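論文集 > 第12巻 > 表面装飾と室内環境 > 本文 > 第3節

3 植物線画文様における反復の知覚と線密度

3.1 問題の所在

前節では、壁紙、卓上被覆材、家具用化粧シートに用いられる植物文様を、送り(リピート)の方式と描線の種類によって分類した。本節では、そのうち黒または濃灰の単色描線を主体とし、花や果実の一部にのみ淡彩を加えた文様群を扱う。以下これを植物線画文様と呼ぶ。

植物線画文様は、多色刷りの花柄に比べて版数が少なく、地色を広く残すことができる。デジタル印刷の普及後は版数の利点は小さくなったが、淡色の室内に合わせやすいという理由で需要は維持されている。一方、施工後に寄せられる不満には固有の偏りがある。Hollensteinが整理した苦情記録では、色に関するものは少なく、「同じ枝が並んで見える」「模様が斜めに流れて見える」「面が騒がしい」という三種の表現が繰り返し現れる。前二者は反復の知覚に、後者は視覚的複雑さに関わるものと考えられるが、両者はこれまで区別して測定されてこなかった。

AlemayehuとWoldeは、織物の経糸方向に並ぶ小紋について、観察者が反復単位を言い当てるまでの時間を指標とする方法を提案している。彼らの対象は幾何学的な小紋であり、単位の境界が比較的明瞭であった。植物線画文様では、枝や葉が単位の境界を越えて連続するように描かれるのが通例であり、観察者が答える「繰り返し」は、設計者が設定した送り寸法と必ずしも一致しない。むしろ、目立つ一要素(大輪の花、暗く密に描かれた葉塊など)の再出現が手がかりとなり、単位全体の輪郭は意識されないまま反復だけが気づかれる場合が多い。この要素を本稿では標識要素と呼ぶ。

本節の目的は、(1)線密度、(2)標識要素の配置、(3)送りの方式の三つが、反復の検出時間と視覚的複雑さの評定にそれぞれどう影響するかを明らかにすることにある。設計実務への適用は第5節で扱う。

3.2 試料

試料の母体には、Osora文様集成に収録された植物文様を用いた。同集成は見本帳からの複写と設計原図の双方を含み、送り寸法と版の構成が付記されている。収録図のうち、描線が単色であること、淡彩部の面積が描線部の面積を上回らないこと、送り寸法が記録されていることの三条件を満たすものを抽出し、さらに描線の幅が極端に不均一なものを除いて、最終的に30種を選定した。

選定した文様の植物種は、シダ類、葉のついた小枝、実をつけた枝、バラ、柑橘に似た円形の果実が大半を占める。これらは一つの文様の中で組み合わせて用いられることが多く、シダの葉が広い暗部を、バラと果実が淡い有彩部を受け持つという役割分担が広く認められた。図4は、この組み合わせが卓上面に用いられた例である。黒い描線のシダと葉枝の間に、淡い橙桃色のバラと橙色の円い果実が散らされている。

図4 シダ・葉枝・バラを組み合わせた植物線画文様の卓上面

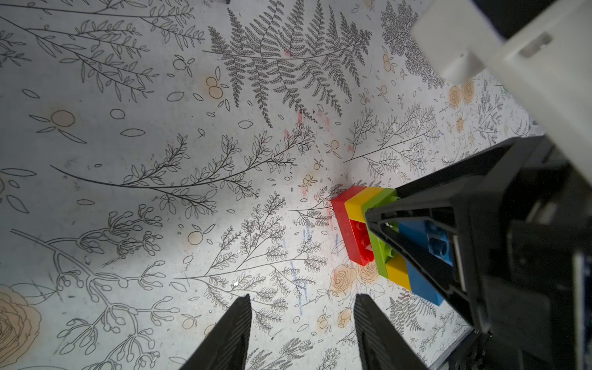
各文様は300 dpiで再走査したのち、解析ソフトウェアTroruraに取り込み、描線部、淡彩部、地の三領域に分割した。分割の閾値は文様ごとに目視で調整した。自動閾値のみによる分割では、淡彩部に重なった細線が失われる例があったことによる。調整はSugiyamaとBarredoが独立に行い、両者の描線部面積が一致しない文様については、再度協議のうえ閾値を定めた。

線密度は二つの指標で表した。第一は描線部の面積率であり、これは文様の平均的な暗さに対応する。第二は単位面積あたりの描線長であり、描線部を細線化したのちに算出した。両者は多くの文様で並行して増減するが、葉を塗りつぶし気味に描いた文様では面積率のみが高く、輪郭線だけで葉を表した文様では描線長のみが高くなる。後述するように、この二指標の乖離が結果の解釈において重要となった。

標識要素の特定には、予備調査の自由記述を用いた。観察者に文様を短時間提示し、「最初に目についたもの」を一つ書かせ、過半の者が同一の要素を挙げた場合にそれを標識要素とした。過半に達する要素がない文様は「標識なし」に分類した。挙げられた要素の内訳をみると、淡彩の花よりも、暗く密集したシダの葉塊が挙がる文様が多かった。これは当初の予想と異なる。有彩の要素は視線を引くものの、面内に小さく分散している場合には個々の要素として記憶されにくいと推測される。

3.3 印刷と提示条件

試料の出力はVimportの印刷工場に委託し、艶消しの被覆紙に原寸で印刷した。艶消しとしたのは、斜め方向から観察する条件において照明の映り込みを避けるためである。印刷後の試料は平置きで保管し、端部の反りがないことを確認してから用いた。

提示は水平面と鉛直面の二条件とした。水平面条件では、観察者は机に向かって着座し、見下ろす姿勢で試料を観察した。鉛直面条件では、試料を壁面に掲げ、立位で正対して観察した。両条件で視距離を揃えることはせず、それぞれの用途における通常の距離を採用した。したがって、以下に述べる水平面と鉛直面の差には、視距離と視角の影響が分離されずに含まれている。この点は本実験の制約である。

観察者の募集は12月に行い、400名に調査票を送付した。有効な回答が得られたのは292名であり、このうち173名が水平面条件、残りが鉛直面条件に割り当てられた。条件間の人数が揃っていないのは、鉛直面条件の会場となったPanyasiri展示室の使用時間が限られていたことによる。年齢構成と、室内装飾に関する職業経験の有無については、両条件間に有意な偏りは認められなかった。

観察者の課題は二つである。第一の課題では、試料を見て、同じ図柄の繰り返しに気づいた時点で手元のボタンを押し、続いて繰り返していると思われる箇所を二点指し示すよう求めた。第二の課題では、同じ試料の視覚的複雑さを7段階で評定させた。課題の順序は固定とした。複雑さの評定を先に行うと、面全体を走査する行動が促され、反復検出に要する時間が短縮されることが予備調査で示されていたからである。

鉛直の面と水平の面に同時に文様が施された状況は、上記の二条件のいずれにも含まれない。実際の室内では、卓上と周囲の立面がともに文様を帯びる配置も珍しくなく、そうした囲いの内側では、物品や器具の輪郭が複数方向の文様を背景として見えることになる。図5にその一例を示す。

図5 文様のあるパネルで囲まれた小区画

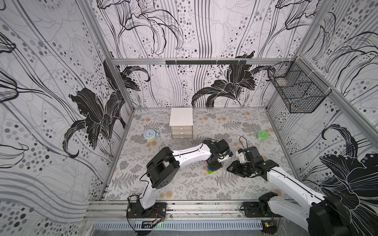 このような多面配置では、面と面の境で文様が途切れることが新たな手がかりとなる。送りの位置を面ごとに揃えて裁断した場合、稜線をはさんで枝が連続し、境界は目立たなくなる。揃えない場合には稜線に沿って枝端が並び、これが線状の構造として知覚される。Hollensteinの苦情記録で「角がうるさい」と表現された事例の一部は、後者に該当すると考えられる。多面配置の系統的な検討は今後の課題とし、以下では単一面の結果のみを報告する。

3.4 結果

3.4.1 反復検出時間

反復検出時間の分布は右に長い裾をもつため、対数変換を施したうえで分析した。制限時間内にボタンが押されなかった試行は打ち切りデータとして扱った。文様と観察者をともに変量効果とする混合モデルをあてはめたところ、標識要素の有無の効果が最も大きく、送りの方式の効果がこれに次いだ。線密度の二指標については、面積率の効果は有意でなく、描線長の効果のみが有意であった。

標識要素をもつ文様では、検出が早く、かつ指し示された二点の組が観察者間でよく一致した。指示点の大部分は標識要素の中心付近に集中しており、観察者が単位全体の対応関係を把握したうえで回答しているとは考えにくい。この傾向は、標識要素がシダの葉塊である場合に特に顕著であった。羽片が一方向に開いた大型の葉は、暗さに加えて方向性をもつ。同じ方向を向いた葉塊が二つ視野に入ると、その時点で反復が気づかれるものとみられる。

送りの方式については、縦横に揃えた単純送りよりも、半単位ずつずらしたハーフステップ送りのほうが検出に時間を要した。ただし、ハーフステップ送りでは「斜めに流れて見える」という自由記述が増加した。標識要素が斜めに並ぶことによって、繰り返しとしては認識されにくくなる一方、面全体に斜行する帯が知覚されるためと解釈される。長く湾曲した葉枝を対角方向に描いた文様では、枝の走向と標識要素の並びが一致するときにこの記述が集中し、両者が交差するときには減少した。

描線長の効果は、描線が長いほど検出が遅れるという方向であった。細かな葉や浮遊する小葉片が単位内に多数配されると、標識要素同士の間が多くの輪郭で埋められ、対応づけが妨げられると考えられる。面積率にこの効果がみられなかったことから、妨害の主因は暗さそのものよりも輪郭の量にあると判断した。

水平面条件と鉛直面条件を比較すると、水平面条件のほうが検出時間のばらつきが大きかった。見下ろす姿勢では奥行き方向に文様が圧縮され、手前と奥で同一要素の見かけの形が異なる。これが対応づけを困難にする観察者と、試料に顔を近づけて圧縮を避ける観察者とがあり、後者の検出時間は鉛直面条件に近い値を示した。頭部の位置を固定していないため、この差を定量的に評価することはできない。

3.4.2 視覚的複雑さの評定

複雑さの評定値は、描線長と強い正の相関を示し、面積率とは中程度の相関にとどまった。描線長を統制すると面積率との相関は有意でなくなる。塗りつぶしの多い文様は「暗い」「重い」と記述されるが、「騒がしい」とは記述されにくい。この結果は、見本帳の分類で慣用的に用いられる「密」「粗」の区分が、少なくとも二つの異なる性質を混同していることを示唆する。

淡彩部の影響は限定的であった。淡い橙やベージュの彩色が加わった領域は、同じ描線長の無彩色領域に比べて複雑さがわずかに低く評定された。彩色が複数の輪郭を一つのまとまりに束ねる働きをもつと考えれば、この方向は理解できる。ただし本実験の試料では彩色の有無が植物種とほぼ対応しており、彩色の効果と花の形態の効果を切り分けることは難しい。彩色のみを変えた改変試料による追試が必要である。

標識要素の有無は、複雑さの評定に有意な影響を与えなかった。すなわち、反復の検出しやすさを左右する最大の要因は、複雑さの印象にはほとんど寄与しない。先に述べた苦情の三種のうち、「同じ枝が並んで見える」と「面が騒がしい」は、異なる設計変数に由来する独立した問題として扱うべきである。

3.4.3 面上に置かれた物の影響

卓上被覆材の場合、文様面が単独で見られることは少なく、通常は何らかの物がその上に置かれる。そこで補足的に、水平面条件の観察者の一部に対し、無地で彩度の高い小物を試料上に置いた状態での観察を求めた。図6は、線画文様の面に彩度の高い小さな物が置かれたときの見え方の例である。

図6 線画文様の面上にある赤と黄の玩具ブロック 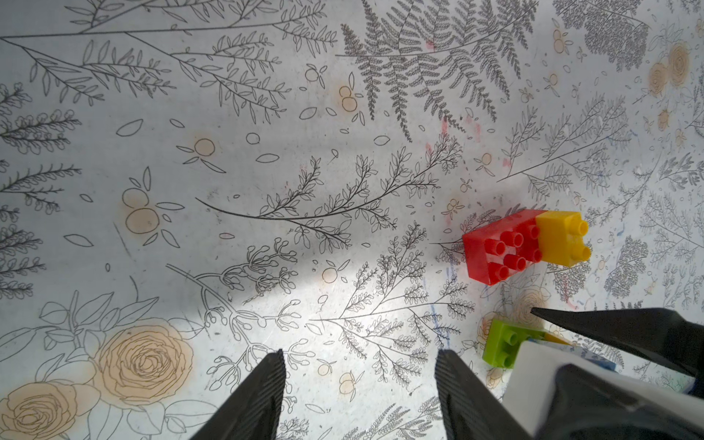

小物を置いた場合、反復検出時間は有意に延長した。延長の程度は、小物が標識要素を直接覆っているか否かには依存しなかった。観察者の視線がまず小物に向かい、文様の走査が遅れて始まることによる効果とみるのが妥当であろう。小物を無彩色のものに替えると延長は縮小したが、消失はしなかった。

複雑さの評定に対する影響は、文様の描線長によって異なった。描線長の短い文様では、小物の存在は評定をやや上昇させた。描線長の長い文様では逆に評定が低下した。後者では、輪郭の単純な物が視野の中心を占めることで、背景の文様が一様な肌理として処理されるようになった可能性がある。自由記述にも、「置いたら模様が気にならなくなった」という趣旨の回答が複数みられた。

小物の影が評定に及ぼす影響については、光源の位置を統制していないため結論を出せない。淡い影は描線より低い空間周波数をもち、文様と混同されることは少ないと予想されるが、淡彩部と重なる場合には彩色の濃淡と区別しにくくなる。この点を指摘した観察者は少数であった。

3.5 考察

以上の結果を、AlemayehuとWoldeの報告と対照する。彼らの小紋では、単位面積あたりの要素数が増えるほど反復の検出が早まった。本実験では描線長の増加が検出を遅らせており、方向は逆である。この相違は、要素の分離可能性の違いによって説明できる。幾何学的な小紋では、要素の増加は同形の図の増加を意味し、それ自体が反復の手がかりとなる。植物線画文様では、要素の増加は異なる形の葉や枝の混在を伴い、手がかりとなる要素を埋もれさせる。要素数という同じ変数が、文様の種別によって逆の働きをもつことになる。

標識要素の影響が大きいことは、設計上の対処が比較的容易であることも意味する。単位内の最も暗い葉塊を二つに増やし、向きと輪郭を変えて配置すれば、個々の葉塊は唯一性を失い、標識として機能しにくくなる。試料中には、大型のシダとやや小型のシダを離して置いた文様があり、それらの検出時間は、同程度の描線長をもつ他の文様より長かった。ただし、該当する試料は数が限られており、ここでは傾向を指摘するにとどめる。

送りの寸法を大きくすることも反復の検出を遅らせるが、卓上面のように面積が限られる用途では、送りが面の寸法に近づくと、反復はそもそも一回未満しか現れない。この場合、観察者が反復を見出すことはなくなるものの、要素の偏在が目立つようになる。鉛直面条件の試料を天板寸法に裁断して用いた予備的な観察では、裁断位置によって、暗い葉塊が一隅に寄る、花が縁で半分に切れるといった状態が生じ、評価は裁断位置ごとに大きく異なった。被覆材の評価を見本帳の単位図のみで行うことには、この点で限界がある。

線密度の指標については、面積率と描線長を併記することを提案する。従来の見本帳では、密度は目視による三段階の区分で示されるか、あるいは面積率のみが記載されてきた。面積率は印刷時のインク使用量と対応しており、製造側にとって有用な値である。しかし、使用者が「騒がしさ」として述べる性質は描線長によりよく対応しており、面積率の低い文様が必ずしも静かな面を与えるわけではない。輪郭線のみで描かれたバラや浮遊する小葉片を多く含む文様は、見本では軽やかに見えるが、広い面に展開したときに複雑さの評定が上がりやすい。

なお、描線長の算出は細線化の手法に依存する。Troruraの標準設定では、短い枝状の突起が線として残り、葉脈の密な文様で描線長が過大に見積もられる傾向があった。本節の値は、突起を除去する処理を加えた後のものである。除去の閾値を変えて再計算しても、文様間の順位に大きな変動はなかったが、絶対値を他の研究と比較する際には処理条件の確認を要する。

3.6 本節のまとめ

植物線画文様において、反復の検出時間は主として標識要素の有無と送りの方式に規定され、視覚的複雑さの評定は主として描線長に規定された。面積率の寄与はいずれについても小さい。面上に置かれた物は反復の検出を遅らせ、複雑さの評定に対しては描線長に応じて異なる方向の影響を及ぼした。

次節では、同じ試料について観察期間を延長し、反復への慣れが生じるか否かを検討する。

お問い合わせ | 著作権について | ページの先頭へ戻る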